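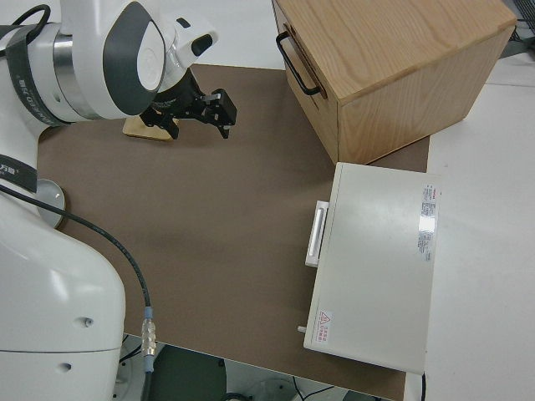 Sternemport Rhymes: a small collection of skipping and clapping songs

Version 2, 14 January 2024

What you get
One text file per rhyme, 360 in all, plus index.csv. I grew up with maybe a dozen of these and had no idea how many were still going strong in the playgrounds between Sternemport and Craddock. So many verses about sailors! And a whole family of songs where somebody's aunt falls in the harbour.

Columns in index.csv
id
first_line
kind (skipping, clapping, counting-out, ball)
place
decade_learnt
collector (initials)
notes

How it was gathered
Eirlys Llewellyn and Cadi Gwilliam wrote down most of the older rhymes from people who sang them as children. Hidayah Mangundap added the clapping songs, with the hand patterns written out in full — do read her notes on the double-back clap, they're a joy. Spelling follows the way each line was sung, so "goin" and "going" both turn up.

Known gaps
Craddock is thin, with only 30 rhymes.
decade_learnt is a guess in many rows and blank in others.
Six files have a first verse and nothing more. If you know the rest, please send it!
Tunes aren't included yet. Eleri Price is working through them and hopes to have the skipping songs done by June.

Changes since version 1
Merged duplicates of "Molly on the Ferry Wall".
Fixed broken accents in the Welsh verses.
Split place into town and village where we knew both — then put it back, as it made searching horrible.

Using it
Free for teaching, singing and research. Please credit the singers as well as the collectors. Corrections go to Ginevra Bortolotti, who keeps the index.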